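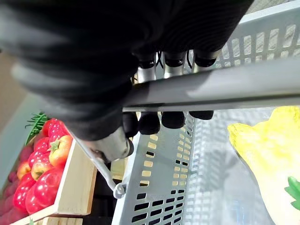
A grey basket, wide flat handle, slotted sides.

Shoppers at the Jeltora food hall have 70 new baskets to pick from after trolleys were taken off the veg aisles in March. Too narrow, says manager Sibel Dursun. "Two trolleys met and that was it, nobody moved."

Baskets came from Dutico. Cost not given. Trolleys still at the front for big shops. 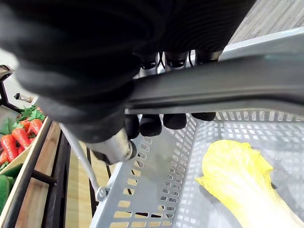
Fresh veg is sold loose here, no bags, and prices are up on the board by 6 each morning. Carrots go out in a wooden display with the green tops left on, and a napa cabbage lies flat in the bottom of a basket without any fuss. Almost 50 people have filled in comment cards so far, most of them happy, a few wanting a deeper baskets. Cards can be handed in at the till untill the end of the month.

Contact the newsdesk | © Marti Local News | Back to top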